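Open Day at Trundine: Disassembly Cell

Trundine opened its electronics recovery shop to visitors on Tuesday. Heriberto Espinoza ran the cell in two sessions, 14 visitors in each. Teodoro Tlapale took questions on grippers and fixtures - mostly on fingertip wear.

The morning session covered cable routing and the Nerar control software. Memory handling was left for the afternoon. 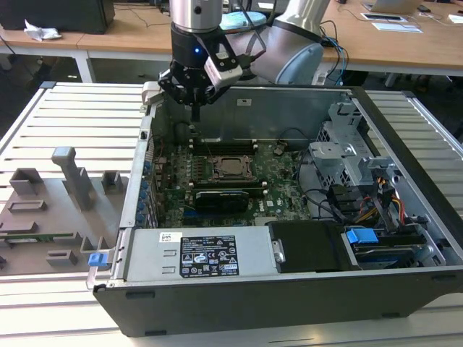 2 min read

Two-finger gripper over the memory slot area of a desktop tower, side panel off. The CPU socket is empty. The gray 3D-printed fixture plate at left holds a green circuit-board strip in one of its slots.

Next open day: July. Bookings through the Trundine front desk.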